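Brosside Neighbors Help > Home & Yard

Black gap between sidewalk and curb strip, who fixes it?

Asked by Tiago Patrício

Moved to Altden in September. Theres a gap between the walk and the strip by the curb, 40 feet of it, weeds coming up. Got a quote for 400 to clean and seal it. Fair? Or is it on the city?

2 answers

stondenance
Call public works first, some towns cover anything past the property line. Ask for it in writing. Mine took forever but I paid zero.

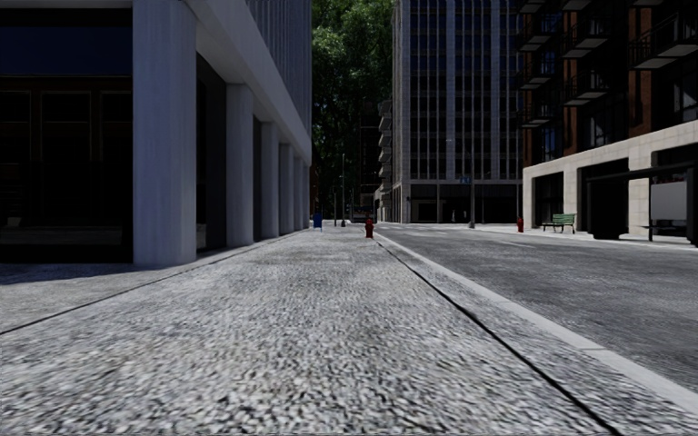

Ramalho
400 is high for a job you can do in an afternoon. Pull the weeds, scrape out the old filler, push in foam rod, then self leveling sealant. Dry day only. The one you want to do is the wide dark seam running along next to the curb strip, leave the thin joint on the other side alone, its fine. Tape both edges, pebbly surface like that grabs sealant and you wont get it off. Keep people off it overnight.

2667
do NOT use the cheap tubes, mine peeled by spring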